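4.3 Running the pick-and-place task in the simulator

Run each new task in the Retach simulator before you send it to the arm. The simulator uses the same task files as the Arketti controller, so nothing has to be converted.

Before you start
Finish the gripper setup in section 4.2. The task library needs 2 GB of free disk space.

1. Open Retach and choose Tasks > Library > Tabletop.
2. Select "Pen to cup" and click Load. The first load can take over a minute.
3. Set Speed to 19 percent.
4. Set Grip limit to Low. Thin objects can slip or tilt at higher settings.
5. Click Run. To stop at any point, press the space bar.
6. When the pen is over the cup, click Step to move the arm down a little at a time.
7. Check that the fingertips stay clear of the rim — if they touch it, raise Release height and run the task again.

Note: Other objects on the table count as obstacles. Leave them in place while you test, or the planned path may not match your real work area.

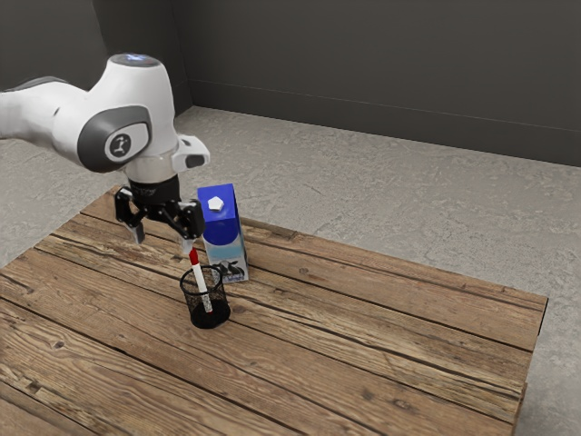 Figure 4-6. Lowering the pen into the mesh cup, simulator view. The milk carton stands just behind the cup.

8. Click Save Run. Retach keeps the last 60 runs and then deletes the oldest.

CAUTION: A clean run in the simulator does not replace the safety check in section 2. Keep hands out of the work area when you run the task on the arm for the first time.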